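Section 3: Importing Your Voter Roll

Good news first - this is the fun part of setting up Clerkia! Once the roll is in, the precinct pages fill themselves out and you can finally see your district come to life.

1. Save the county's roll as a plain CSV file.
2. Open Rolls, then Import, and pick the file.
3. Match each column to a Clerkia field. Street number and street name go in separate boxes.
4. Press Check File. Nothing is saved yet, so poke around all you like!

Note: One import holds up to 3,000 voters. Bigger precincts need to be split first.

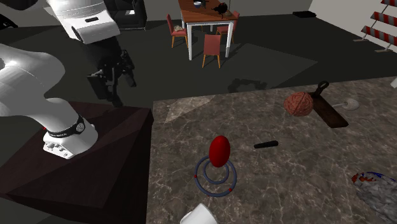
5. Read the check report. When we set up Brestlow, it showed 2,742 voters ready and 3 with no ward. Fix those in the file and press Check File again.
6. Press Import and wait for the green bar to fill.

Caution: Don't import the same roll twice. Clerkia matches on voter number, and a roll with new numbers will give you every person two times over.

Splitting a precinct

Odden and Hirvonen share a polling place but vote on different ballots, so they go in as 2 rolls. Import Odden, give it a ballot style, then do the same for Hirvonen. It's quick, and it's lovely to see both lists come up under one address!

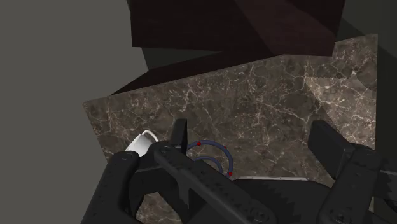 Black gripper over a brown marble-patterned countertop.

If a ward name won't match, send the check report to Guangming Tang before you go on to Section 4.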